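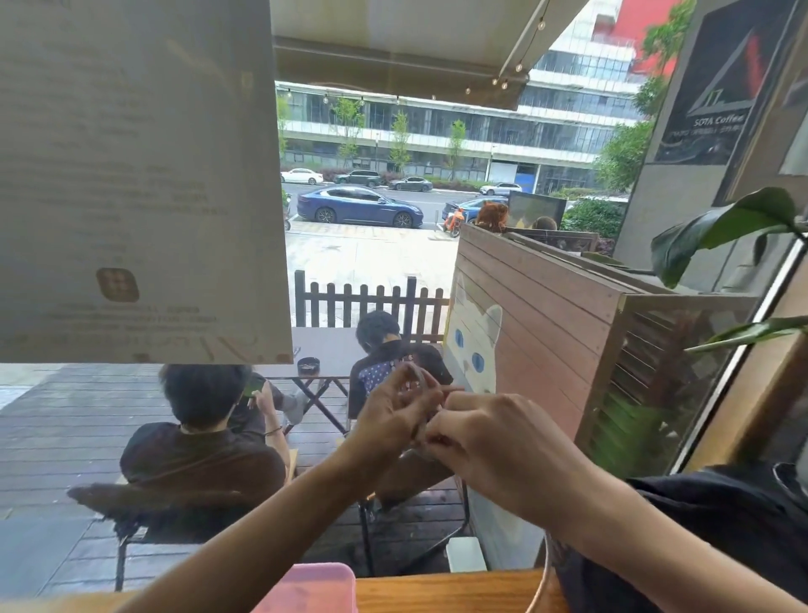
2. Where we worked and what we looked at

Our report is about small things: the bits and pieces people carry with them to a café, get out, put down and then have to gather up again before they go. Rima Mansour suggested it after our first tutorial in July, when she had lost a pair of earphones somewhere between the bus and the Brernbridge library, and I think the rest of us laughed a little too much, having all done the same.

We chose a window counter for our sittings because it is a long, narrow sort of place to put your belongings. At a proper table things end up in the middle and everybody can see them. At a counter they spread sideways along the ledge, and whoever is sitting there has the street to look at instead, with parked cars, young trees along the pavement and a big office building with long bands of windows. It is a lovely spot to sit (Jaime Ramalho would happily have stayed for the whole summer!), but it is also a very easy spot to stop paying attention to your cable.

3. How we did it

Each sitting lasted 15 minutes. One of us sat at the counter and sorted through some small belongings while another took notes, and then we swapped over. We kept the rules simple. You could use the pink containers or leave them alone, you could fold or coil things however you liked at home, and you were not to be hurried. Lakmal Bepari wrote up the notes the same evening, and we are all very grateful to him, as his handwriting is the only one that survives a café.

4. What we noticed

Cables took up far more of our notes than we had expected. A coiled one dropped into a tray stays more or less where you left it, and you can find the end again without much fuss. Very small clear things were the most trouble, and we all ended up holding them with both hands, right up in front of us.

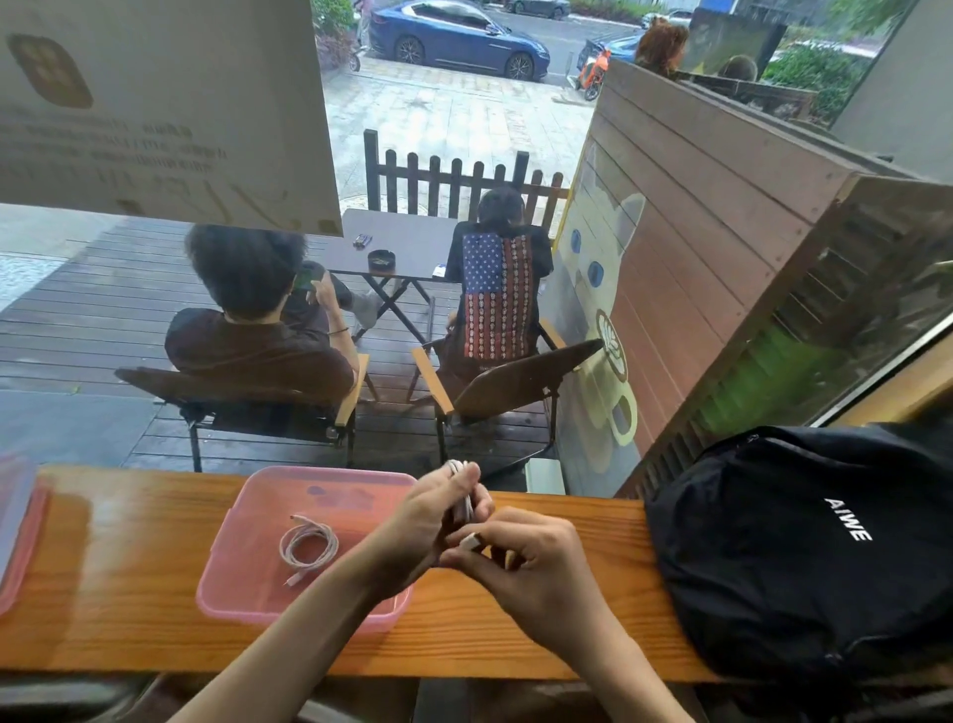

Figure 2. Sorting at the window counter, with a coiled charging cable in the pink tray and a backpack at the far end.

The tray was a great success with Eftychia Lazaridis, who has since put one by her own front door. Jaime found it a nuisance and went straight from hand to bag whenever he could. We had hoped to say which way was better, but with so few of us taking part we would rather leave both accounts in and let the reader decide. Our tutor, Subbarao Sundaram, has asked us to try a round table next, and we are looking for one near the college.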